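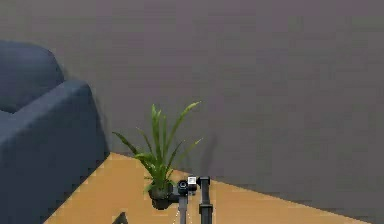
Does a swallowed camera capsule replace a regular colonoscopy?

Posted by Elli Savolainen in Medical Technology

My doctor mentioned a camera capsule for checking the bowel and gave me a leaflet for one called Irkard. You swallow it in the morning, wear a recorder on a belt, and it takes pictures on its way through. The clinic quoted me 2,130 for the whole thing, and my plan won't say yet how much of that it covers.

I had a regular colonoscopy some years ago and had a bad time with the sedation, so I'd like to avoid another one. But I'm 64 and there is some family history, so I don't want to pick the weaker test just because it's easier. Can the capsule do everything the scope does? And is the prep any lighter? The leaflet skips over that part. My appointment is in October.

3 replies

Hsiu-ying Yeh

No, it can't do everything. The capsule only looks. If it finds a polyp, someone still has to go in with a scope to remove it or take a sample, so you could end up having both tests and doing the prep twice. With family history, ask your doctor directly how likely that is for you.

The prep is not lighter. For a colon capsule it is often heavier, because there is no way to rinse or suction anything once the capsule is inside. You usually drink more solution after swallowing it too, to keep it moving. I worked in an endoscopy unit for 25 years and the prep was the main complaint from capsule patients.

Things to ask before October:

Whether you have ever had a blockage, a narrowing or bowel surgery that matters here. A capsule can get stuck. Some clinics give you a dissolving test capsule first.

Whether you have an MRI booked. You can't have one until the capsule has passed.
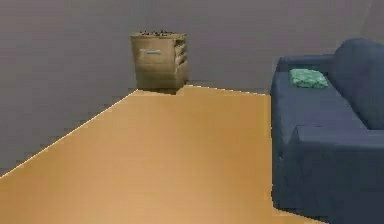
Whether the price includes the reading. A doctor has to go through the pictures afterward, and some places bill that on its own.

Whether a regular colonoscopy with different sedation, or none, is possible. Tell them what went wrong last time and ask for the old records to be sent over.

Jouko Partanen

I had one, a different make (Cladier). Swallowing it was easy. It is the size of a big vitamin pill. The belt itched. Passed it the next day and got the results in 2 weeks, all clear. Would do it again.

Irja Lappalainen

I'd wait a few years. They are working on ones you can steer with a magnet from outside the body and some that can take a sample. I read about one called Tirutance but I don't know if it is in hospitals yet or only in trials.

Comment from Hsiu-ying Yeh: Please don't put off a bowel check to wait for a newer device, especially with family history. Take whichever test your doctor recommends now.

Comment from Elli Savolainen: Thank you, I won't wait. I've asked the clinic about the reading fee and about doing the scope with lighter sedation.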